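Open house at the Holzer building, Trorkville

The former Holzer shoe warehouse in Trorkville opened its doors in September, and I went to see what Gondik has done with it. Gondik is the charity that ran the old overnight shelter on the river side of town. The new place has 40 rooms for families who have lost their housing, and a family can stay up to 239 days.

The tour started at 10 a.m. at the loading dock, which is now the main entrance. Parking is tight. The ground floor has the kitchen, the laundry, a clinic room and the intake office. Donated supplies also come in on this level and are logged before they go upstairs.
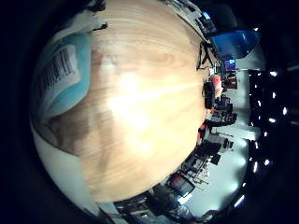

A labeled item on one of the wooden tables.

Upstairs, each room has its own bathroom – the old shelter had 2 for the whole building. The walls are plain white and the doors are heavy. Our guide said the doors took longer to get than anything else, and the opening was pushed back twice while the charity waited for them.

Money came up several times. The county paid for the roof and the elevator. The rest is coming from donors, and a gift of $1000 covers the furniture for one room. I asked about running costs and was told the first year is funded and the second is not yet. 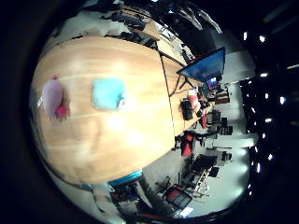

The staff plan is still being worked out. Gondik wants someone at the front desk all night, as it does at its house in Hullurness, and the night jobs have been hard to fill. The bus stop is a long walk away too. The city has been asked to move it closer, and there was no answer as of the day I visited.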